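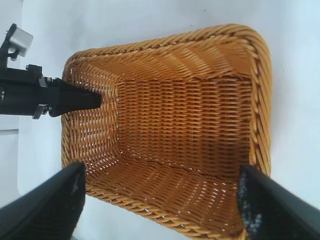
*A woven basket between the gripper fingers, seen from the wrist camera. Baskets get four pages of their own in the new handling guide.*

# Robot handling guide reaches version 2, now with an opinion on wicker

BRUSHOLM, July. The regional working group on robot handling has published the second version of its good-practice guide for small gripping robots, and it is a good deal longer than the first. The original ran to 13 pages, two of which were blank. The new one contains 239 separate recommendations, a glossary, and an appendix on the correct way to disagree with the glossary.

The guide is voluntary. It is meant for workshops, packing rooms and test labs where a robot arm picks up ordinary household goods, one after another, for most of the working day. Such places are already covered by machine safety law, which has plenty to say about emergency stops and guarding and very little to say about what to do with a basket.

Baskets, as it happens, were the sticking point. Version 1 sorted everything a robot might pick up into "rigid" and "soft." Wicker went under rigid. Members who handled it for a living objected that a woven wall gives a little when squeezed, then gives a little more, and then is no longer a wall. Other members replied that it certainly isn't a towel. This went on for most of the winter.

The compromise is a third class called "yielding, open structure," which covers woven baskets, wire trays, slatted crates and, after a late amendment, colanders. For anything in the class, the guide asks operators to do the following:

- Set a grip force limit for the object itself, and write it down. The default that came with the gripper doesn't count.
- Grip at the rim or a reinforced edge where there is one, and keep fingertips out of the weave.
- Close on the object at reduced speed, with a pause at first contact.
- Inspect finger pads at the start of each shift and log their condition in words. A check mark is no longer enough.
- Take a wrist camera still before the first grip of any new object, and keep it with the force setting.

The pause at first contact has drawn the most complaints. It lasts under a second, but it lasts under a second every time. Bester, which runs a packing line for home goods on the edge of town, put its arms through 1,728 basket picks in the spring using a draft of the rules and reported that the shift ended later than usual. It also reported fewer baskets in the scrap bin. The company's written comment gave the first finding two pages and the second a footnote, and the working group's reply reversed the proportions.

Statar, which makes gripper fingers, took the other side of almost every question. Its submission argued that pad condition matters more than closing speed, and that a worn pad at a polite speed will still slip, get corrected, and end up squeezing harder than anyone intended. The guide now says both things in consecutive paragraphs. Readers are left to work out which one was written first.

## Keep the fingers in view

One of the less contested sections covers cameras. A camera fixed at the wrist should be mounted so that both fingertips stay visible over the whole working range, along with the part of the object that is about to be gripped. Operators had been known to aim for a cleaner view with the hardware out of the way. That makes for a handsome picture of a basket and tells whoever reviews it later nothing about where the fingers were.

Work surfaces get a paragraph too. Plain and matte is preferred, in a color that contrasts with the object. Open weave is singled out, since the surface shows through the gaps and can confuse software trying to decide where the object ends. The guide suggests testing on both a light and a dark surface before trusting any edge detection, and then testing again after lunch if the room has windows.

Anything else mounted near the gripper, such as a probe, a nozzle or a bracket, is to be counted as part of the tool. Its reach must be included in the collision model, even when it isn't in use. A good many dented rims, according to the incident summaries in the back of the guide, were dented by something other than the fingers.

Those summaries are the most readable part of the document. They are anonymous and brief. "Arm lifted basket correctly and placed it correctly on top of another basket, which was not there according to the plan." "Pad replaced with similar pad. Pad was not similar." "Force limit entered in the wrong units; basket now flat." The working group asked members for incidents over a twelve-month period and received 400, of which it printed the ones short enough to fit.

## Who signs for what

Version 1 said that "the responsible person" should approve each new object before the robot touched it. In practice this meant whoever was standing closest. Version 2 names three roles: one to set the limits, one to run the cell, and one to stop it. The first two may be the same person. The third may be anyone in the room, and the guide is unusually firm that this person doesn't need to fill in a form beforehand.

Afterward is another matter. The stop form is a full page, though it was two pages in the draft. Several small shops had pointed out that a long form is a good way to make sure a machine never gets stopped, at least on paper.

Training firm Ansah has already announced a half-day course on the new version. The course outline allots forty minutes to force limits, thirty to pad inspection and an hour to the form.

Small operators are the ones most likely to feel the change. A shop with a single arm and a shelf of assorted goods could face a lot of new paperwork, since every object in the yielding class needs its own entry. The guide offers one concession: items of the same make, size and weave may share a record, provided one item from each delivery is checked by hand. Handmade baskets don't qualify, having been made by people who failed to consider the record-keeping.

The guide takes effect for members in the fall, with a grace period for anyone who can show a written plan. Nothing happens to members who ignore it, although they lose the right to print the group's small gray logo on their delivery notes. Two firms asked during the comment period whether they could lose it voluntarily.

A revision is already planned. The working group has opened a list of topics for version 3, and the entries so far include bags with handles, wet goods, and whether a basket with a lid is still an open structure when the lid is closed. Comments on that last item can be sent in writing to the Brusholm office, which asks that they be kept to one page.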